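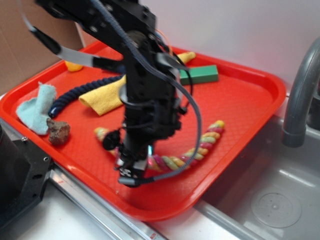 Red tray resting on the counter edge and over the sink.

Circombe Washing-Up Diaries
README, version 2
Last changed Feb 26, 2021

What is in here

Diary entries from households in Circombe and Rosgate who wrote down how they washed their dishes and how much water they thought it took. There are 618 households and 1147 entries. Some households filled in one entry and gave up. Others kept going well past the end of the diary period, and the late entries are kept with a flag.

Please read "how much water they thought it took" again before you open the files. The litres column is a guess made by a person standing at a sink. It has been quoted as a measurement at least once already, in a newsletter, with a bar chart. It is not a measurement.

Files

entries.csv — one row per diary entry
households.csv — one row per household
meter.csv — readings from the homes that agreed to have an Ota flow logger on the kitchen cold tap

The household_id column joins all three. It was handed out in the order the forms came back, so don't read anything into a low number.

Columns in entries.csv

household_id: see above.
method: sink, dishwasher, both, or other. "Other" includes a laundry trough and a garden hose.
rinse_first: yes, no, or blank. Blank means the question was skipped. Version 1 turned blanks into "no", which made everyone look thriftier than they said they were. If you have version 1, delete it.
litres_guess: whole litres. People like round numbers and the column is full of them. A good many look like the capacity of a bucket.
tap_running: never, sometimes, always. People are kind to themselves on this one.
load: small, medium, large. There was no guide to what these meant, so a large load for one person may be a small load for a family. I wouldn't compare across households at all.
late: 1 if the entry came in after the diary closed.
note: free text, lightly cleaned. Names and street addresses have been taken out. Spelling has been left alone.

About the meter readings

The loggers sat on the cold tap only. Anyone who washes up in hot water, and that should be most people, will show up as using almost nothing. Kettle water is counted when the kettle is filled, along with drinking water, the dog's bowl and whatever went on the herbs.

The readings and the diary guesses don't agree. It would be tempting to say the households were bad at guessing, and the first write-up did say that. I don't think the data can tell you. You would need both taps metered and some way of knowing which water went on dishes, and we had neither. A correction factor has been suggested more than once. I've left it out and would ask you not to make one up from these files.

The Villanueva method

Version 1 came with a score for each household worked out by the Villanueva method, which gives points for filling the basin, scraping plates and waiting for a full load. The points were set before any diaries came back and were never checked against water use of any kind. A household could score well and still use more water than its neighbour. The score is gone from this version. If you need it to repeat older work, you can rebuild it from method, rinse_first and tap_running, but say so when you publish.

Who is missing

Renters, mostly. The forms went out with rates notices, which go to owners. Rosgate has a lot of flats and very few of them are in here. People who don't care how they wash dishes probably didn't fill in a form about it either, and there's no weighting that will bring them back.

Everything was collected in September. The town had a notice out that month asking people to go easy on water, and I would expect that to have changed what people did, or what they wrote down, or both. There is no matching set from another month.

Fair uses

Looking at how people describe a household chore in their own words. Teaching someone to clean a messy CSV. Testing how a form question goes wrong — rinse_first is a good one for that.

Uses I'd argue against

Telling anyone that a dishwasher saves water, or that it doesn't. Setting a target for a town. Selling a tap fitting.

Known faults

Two date formats were used on the paper forms, so the dates have been dropped completely.
A few notes are attached to the wrong entry where a page was stapled out of order. The ones we could spot are fixed.
The meter file has gaps where batteries went flat. Gaps are blank cells. A zero is a real zero, or at least the logger thought so.

Terms

Free to use and share with credit to the Circombe Washing-Up Diaries. Give the version number when you do. Corrections are welcome if they come with the row they refer to.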